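Subject: Re: [tea-list] Cold steeping – does anyone bother in April?
From: Evanthia Spanos

> I tried the overnight method with the Sestano black and it came out
> like dishwater. 16 hours in the fridge! Is it my leaves or my water?
> Also has anybody ordered from Plirlow since they moved?

Oh, please don't give up on the Sestano! I had the same trouble with my first two batches and now it's my favourite thing in the fridge. Whole leaf is slow in cold water, so give the leaves a rough crush in your hand first and use a heaped spoon more than you would for a pot. I weigh mine these days (16 grams to the jug) and the flavour is lovely – malty, a bit of dried apricot, no bite at all.

Water matters too. Mine is very hard, and I get a much brighter colour when I run it through the filter the night before.

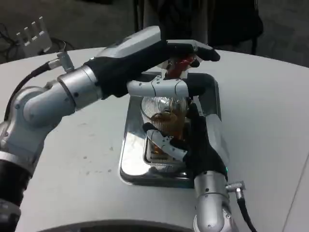

Glass on a steel tray, amber-brown in the lower half.

The other thing I'd try is a short hot start. Pour 300 mL of just-boiled water over the leaves, count to 20, then top up with cold and put it away until morning. Purists will grumble, but it wakes the leaf up beautifully and you can cut the fridge time in half.

As for Plirlow, yes, I ordered on a Sunday and had it by the end of the week. They've dropped the small tins, so the Clurnow green now only comes in the 400 gram bag. Split one with me? I'd happily go halves, and I can bring yours to the next tasting.

Evanthia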